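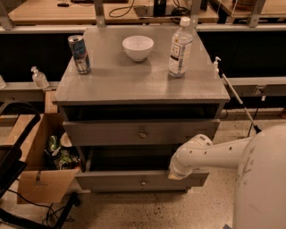 Bottom drawer on a painted nightstand: what do you keep in it?
Bedroom and Storage board
Views: 699

drawerpull
Posts: 204

I have a gray painted nightstand with an open cubby under the top and two drawers below that. Each drawer has one small round knob in the middle. It's the Alby, bought secondhand in Clarlow and painted by whoever had it before me.

The top drawer is easy. It gets the charger, reading glasses, pens, the usual. The bottom drawer is empty and I can't settle on a use for it. It's low enough that I have to lean out of bed to reach it, and once it's all the way out it takes up a good part of the walkway. I measured 12 inches from the front of the cabinet to the front of the drawer.

Meanwhile everything I use in a day ends up on the top. Right now that's a drink can, a bottle of water and a little white bowl that's supposed to be for my keys and earrings and never has anything in it.

Two questions. What goes in a low drawer that you'd really use? And would you wax the runners or leave them alone? It's stiff for the first bit and then it goes.

mapleside
Posts: 88

Spare pillowcases. They're flat, they don't rattle, and you only need them once a week. I've had mine in the bottom drawer for years and I've never wished they were somewhere else.

I'd wax the runners too. Plain candle, rub it on, wipe off the crumbs, done.

gus_in_the_hall
Posts: 31

I wouldn't put linens in a painted drawer unless you know how old the paint is. I had a set of white sheets pick up a gray line down the fold. If the inside is painted, line it first. Shelf paper works, or a piece of an old sheet.

drawerpull
Posts: 205

Inside is gray too, sides and bottom. No idea how old. I don't smell anything when it's open, if that counts. Took everything out of both drawers today so I can line them. 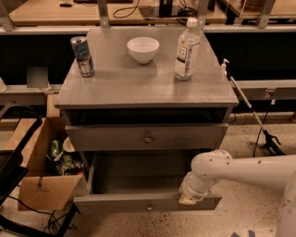 Paraskevi Stefanou
Posts: 17

Smell doesn't tell you much. Press a paper towel on the bottom of the drawer, put a heavy book on it and leave it overnight. If it lifts off clean the paint is hard and you can put what you like in there.

On the question of what to keep, I disagree about the pillowcases. Bedding belongs with bedding. If you split it up you end up with three cases in one room and the matching sheet in another. I use my bottom drawer for things I want near the bed but hope not to need, such as a flashlight, batteries, a heating pad, cold medicine. You open it a few times a year, so it doesn't matter that it's low or that it blocks the way.

mapleside
Posts: 89

I don't have a second room to keep bedding in. In a small place it goes where it fits.

But the flashlight is a fair point. Mine's in the kitchen and I've walked into the door frame on the way to get it.

gus_in_the_hall
Posts: 32

Flashlight goes in the top drawer or the cubby. If the power's out you don't want to be hanging off the bed feeling around for a knob near the floor.

drawerpull
Posts: 206

I forgot about the cubby. I don't put anything in it. I tried books and they slid to the back and I couldn't see the titles. It's dark in there unless the lamp is on the floor.

Paper towel test is a good idea, I'll do that tonight. I've been opening and closing both of them this afternoon to see which one sticks. The top drawer doesn't always stay shut when I pull on the bottom one. Anyone had that?

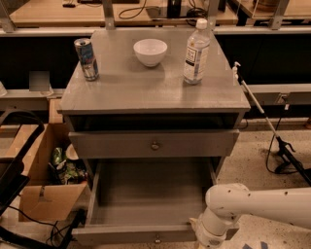
nopeg
Posts: 140

Yes, on a Kirari with the same layout. In my case the back of the top drawer was riding on the runner below. I took both drawers out, turned them over and found a staple sticking down from the bottom panel. Pulled it with pliers and they stopped moving together. Look for that before you put any wax on. Wax only makes the wrong drawer slide out faster.

Also check that you haven't got the drawers swapped. On a lot of these they look identical and one is a hair taller.

Paraskevi Stefanou
Posts: 18

Agree on checking first. I'd add that wax on top of paint is a nuisance if you ever want to repaint. Sand the runners down to the wood, then wax the wood. Fine paper, a few strokes, and vacuum it out.

mapleside
Posts: 90

That's a lot of work for a drawer that's stiff for an inch. Candle wax takes two minutes. If it doesn't help you can still sand.

Paraskevi Stefanou
Posts: 19

You can, but then the wax clogs the paper. I did it in that order once and went through a whole sheet.

tilly_bench
Posts: 6

New here. Is it worth fixing at all? I saw a plain two-drawer one for nearly 200 dollars and almost bought it. Mine is older than me and both drawers stick in November when the heat comes on, then they're fine by spring.

nopeg
Posts: 141

Fix it. A staple and some sandpaper cost you an evening at most. And the new ones have a stop on the drawer so you can't take it out to clean, at least the one I looked at did.

gus_in_the_hall
Posts: 33

Depends on the new one. My sister's comes out with two tabs.

To the original question about the top: take the bowl off and put it in the cubby. You said you never use it where it is. Keys in the cubby, bottle stays on top, can goes out in the morning. Then you have room for a book.

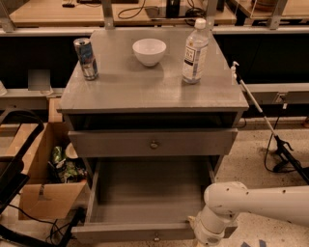
Salem, Aug 8, 2019

drawerpull
Posts: 207

Update for anyone who finds this later. Paper towel came off clean. It wasn't a staple, it was a lump of dried paint on the left runner of the top drawer. Scraped it off with a butter knife, sanded that spot and left the rest alone. No wax for now.

The bottom drawer is getting the heating pad, a flashlight and one set of pillowcases, so you both win. I'm cutting the liner this weekend. I still think the bowl looks better on top, but I'll try it in the cubby for a week and see if I put my keys in it.

mapleside
Posts: 91

Put the flashlight at the front. And cut the liner a little short or it curls up at the back.

gus_in_the_hall
Posts: 34

Still say the flashlight goes up top.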